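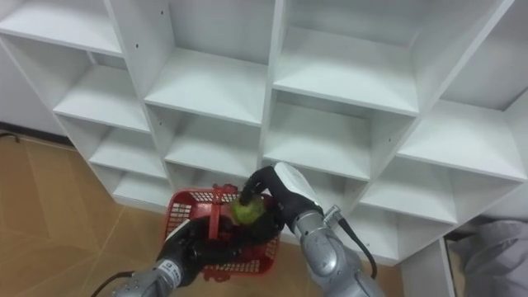
What is the Hokdale Toy Library, and who can borrow from it?

Anyone who lives in Hokdale or Firwood can borrow, with or without kids at home. Membership is free, and each household can take home up to 3 items at a time and keep them for a month.

After a long winter of sorting, washing and hunting for missing puzzle pieces, the toy library opens in February in the old post office on Restell Street, and the town is more than ready for it! The collection already stands at 1171 items, nearly all of it donated by local families. There are train sets, dress-up clothes, board games, building blocks, marble runs, balance bikes and a dollhouse that went through two generations of the same Firwood family before it was handed over.

The idea started small. A group of parents in Firwood had been swapping toys out of a garage for a couple of summers, and the garage filled up. When the post office counter moved into the grocery store, the town offered the empty building at no rent for the first 2 years. The parents said yes the same evening.

Borrowing works much like it does with books. You pick what you like, the desk writes it on your card, and you bring it back when the month is up. Late returns don't cost anything, though you can't take out something new until the old things are back. Lost a piece? Tell the desk. A spare parts drawer is being put together, and it already holds an amazing number of dice, wheels and tiny plastic cows.

Big items such as the balance bikes and the play kitchen can be reserved ahead, which should be a real help for birthday parties and visiting grandkids. 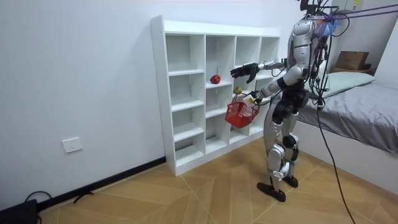

Games for older kids and grown-ups get a section of their own. More than a few people in town have been asking for it – the long strategy games are expensive to buy and often get played just once or twice. The library has also lined up a monthly game night, starting at 6 p.m., with the coffee on and the tables pushed together. Bring a game from home if you'd rather teach one of your own.

The other great piece of news is the trip out to Ruawai. Families there are a long drive from the new building, so a van will carry a selection of toys to the Ruawai school gym once a month. The van run is being paid for by last fall's bake sale, which brought in $700 in a single afternoon (the lemon bars were gone by ten in the morning). Cards from the main library will work at the gym too, and toys borrowed in one place can be returned in the other.

Donations are still welcome. Clean toys in working order can be left at the side door on Restell Street during opening hours. Stuffed animals can't be taken for now, and neither can anything with a missing battery cover. Wooden puzzles and toddler toys are what the shelves need most.

The library will be open afternoons from 2 to 5, with longer hours during school vacations. Sign up at the desk with something that shows your address.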